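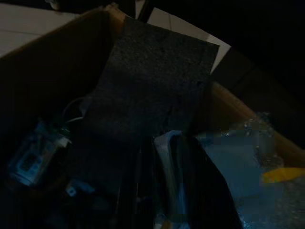
釣り・フライフィッシング > 装備の手入れ
ウェーダーの左足だけ濡れます。穴が見つかりません
閲覧 729 解決済み

エゼキエル・ベルトラン

透湿素材のチェストハイウェーダー（ソックスタイプ)を使って三シーズン目です。先月あたりから左足だけが濡れるようになりました。右は何ともありません。

川はイルサム川（Iltham）の中流で、ふだんは膝から腿くらいの深さしか入りません。朝の六時ごろに入って、最初の三十分は快適です。そのうち左の足首のあたりがひんやりしてきて、八時になると靴下が絞れます。絞れるというのは比喩ではなく、土手に座って絞りました。犬の散歩の人に見られました。

試したことを書きます。

まず、ウェーダーを裏返して懐中電灯で中から照らしました。暗い部屋でやれと動画で言っていたので、夜に電気を消してやりました。何も光りませんでした。家族には何をしているのか聞かれました。

次に、左脚に水を入れて物干し竿に吊るしました。十五分待ちましたが、外側に水滴は出ません。脚の中の水を捨てるときに自分にかけたので、この時点で両足とも濡れました。

最後に、怪しいと思った内股の縫い目に、ホームセンターで買った透明の補修剤を塗りました。翌朝行ったら同じように濡れました。

買ったのはイノホサ釣具店（Hinojosa）で、メーカーはウェカンス（Wekance）です。店に持って行ったら「三年使ったなら寿命かもしれませんね」と言われ、気がついたら新品の棚の前に立っていました。値札を見て正気に戻りました。

質問は二つです。
穴の場所を確実に見つける方法はありますか。
それとも、もう寿命と思ってあきらめるべきでしょうか。片足だけ寿命ということがあるのかも知りたいです。

補足：サイズはMのロングです。ウェーディングシューズはフェルト底で、こちらは五年目です。釣果は聞かないでください。

シリロ・エスピノサ

買い替えましょう。

私も似たようなことで一年悩み、補修剤を四本使い、結局買い替えました。最初から買っていれば補修剤四本分が浮いていました。
夏なら短パンで入ればいいと思います。私は八月はそうしています。アブに刺されますが。

（参考になった 6）

エストレージャ・ソリス　ベストアンサー

買い替える前に、もう一晩だけ付き合ってください。

症状を読むかぎり、腿や内股ではなくて足首から下、それもネオプレンのソックスと脚の生地をつないでいる縫い目か、ソックスのつま先側の縫い目を疑います。最初は平気で、だんだん冷たくなってくるのはピンホールか、シームテープの浮きでよくある濡れ方です。裂けているならもっと景気よく入ってきます。

懐中電灯で見つからなかったのは、あなたの目のせいではありません。あの方法で見つかるのは枝やバラ線で開けた穴くらいで、テープの下を伝ってくる水の道は光を通しません。ネオプレンはそもそも厚くて光らないので、いちばん怪しい場所だけ検査を免れています。

水を入れて吊るす方法は悪くないのですが、十五分では足りないことがあります。それと、吊るす前にソックスの外側が完全に乾いていないと、にじんできても見分けられません。

私がやっている手順です。

ひとつめ。ウェーダーを洗って、裏も表も一晩以上乾かします。ネオプレンの部分は乾いたように見えて乾いていないので、もう一晩。

ふたつめ。左脚だけに、膝下くらいまで水を入れます。腰まで入れると重さで縫い目を傷めるので欲張らないこと。脚の付け根を持って口をねじり、軽く押して圧をかけます。このときソックスの外側に乾いたティッシュを一枚ずつ当てていくと、濡れた場所だけ色が変わります。縫い目に沿って、かかと、くるぶし、つま先の順に。

みっつめ。濡れたところを油性ペンで囲みます。一つ見つけて喜んで終わらせないでください。たいてい隣にもう一つあります。

これで出なければ、膜の側の検査をします。完全に乾かしたあと裏返して、消毒用のイソプロピルアルコールをスプレーで吹きます。透湿膜の生地なら、傷んだところに黒っぽい点や筋が浮いてきます。素材によっては反応しないものもあるので、取扱説明書かメーカーの案内を先に見てください。換気をして、火の気のない場所で。煙草を吸いながらやった知人の話はここには書きません。

場所がわかったら補修です。ウレタン系の接着剤（ウェーダー用として売っているもの）を使います。表面をアルコールで拭いて乾かし、囲んだ印より指一本分広く、薄く塗ります。厚く塗ると曲がるところで割れます。足首はよく曲がります。硬化は製品の説明どおりに待ってください。私は丸一日置きます。翌朝の五時に家を出るつもりで前の晩に塗る人は、同じ場所を何度も塗ることになります。

前回塗った透明の補修剤がシリコン系だった場合、その上にウレタンはまずくっつきません。剥がせるだけ剥がしてください。今回は内股なので、漏れている場所と関係がなければ放っておいてもかまわないと思います。

片足だけ寿命ということは、あります。岸に上がるとき、いつも同じ足から上がっていませんか。あとはシューズの中の砂利です。五年目のシューズとのことなので、中敷きを抜いて、左の底に手を入れてみてください。内側の生地が破れて硬い角が出ていることがあります。これを直さないでウェーダーだけ直すと、数回の釣行でまた同じ場所に穴が開きます。

（参考になった 298）

ラーセン・ナスル

ソリスさんの答えで足りているので、横から一つだけ。

それ、本当に漏れていますか。
私も以前、濡れる濡れると騒いで店に持ち込み、検査してもらったら穴はゼロでした。汗でした。厚い綿の靴下を二枚はいて、土手を二キロ歩いてから川に入っていたのです。冷たい水で冷やされた足のまわりに、歩いてかいた汗がそのままたまります。恥ずかしかったので、その店では毛鉤を多めに買って帰りました。

片足だけで、しかも絞れるほどというなら漏れだろうとは思います。ただ確認は簡単で、綿をやめてウールか化繊の靴下にして、いつもの格好で水に入らずに同じ時間だけ歩いてみることです。それで左が濡れたら、穴ではなくあなたの左足の問題です。

あと、ウェーダーを脱いだあと裏返さずに車に積んだままにしている人は、乾かす場所を決めてください。膜もテープもそれで早く傷みます。私は風呂場です。妻は反対しています。

（参考になった 263）

エゼキエル・ベルトラン（質問者）

ありがとうございました。報告します。

ティッシュの方法をやりました。くるぶしの内側、ソックスと脚のつなぎ目のところで、五分ほどで丸く色が変わりました。言われたとおり続けたら、つま先寄りにもう一つありました。喜んで終わらせるところでした。

それからシューズの中敷きを抜いたら、左の内側の布が破れていて、小石が三つ出てきました。一つはけっこう尖っています。いつから一緒に釣りをしていたのかはわかりません。

両方にウレタンの接着剤を塗って、丸一日のところを二日待ちました。シューズの中は当て布をして同じ接着剤で留めました。見た目はひどいですが、見えない場所です。

今朝、三時間立ち込んで左足は乾いたままでした。右足が少し湿っていました。
たぶん汗です。汗だと思うことにして、まずは靴下を替えてみます。

エスピノサさん、短パンの件は検討しましたが、こちらの川は雪代でまだ冷たいので、夏まで保留にします。

エストレージャ・ソリス

右足も一度ティッシュを当てておいてください。左が済んだばかりで手順を覚えているうちに。
小石は捨てましたか。前に直したシューズでは、抜いた石が玄関でまた中に戻っていました。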